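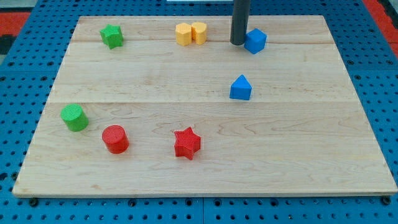
Re: [bench-practice] Reset rules for the block board

Solange Furtado wrote:
> Could we agree how the blocks go back between runs? The Barros
> sheet only says "scatter", and my scatter is plainly not the same
> as Benedito's. Also, is a touching pair allowed at the start?

Dear Solange, dear all,

Thank you for raising this, and do forgive the slow answer - November has rather run away with me. I had a good long look at our own board before writing, with the two yellow blocks sitting side by side and the blue cube right by the end of the rod, and I think "scatter" has had its day.

What we do at Stundow, for what it's worth, is keep a list of 30 starting layouts and work through them in order. Touching pairs are allowed, but they must be marked as such in the log, so that Laurier can pull them out when he compares runs. If a block starts close to the rod, we log that as well. And please do write "green star" or "red star" in full, as plain "star" has caused no end of muddle! Run 288 is still a mystery to us.

One thing I would love to see in the shared rules is a check that the board is bolted down before each batch of 200. It takes a moment and saves a great deal of grumbling.

Lindalva has offered to type up a draft, bless her, so do send her your thoughts, however small.

With warm wishes to everyone,
Gilmar Coutinho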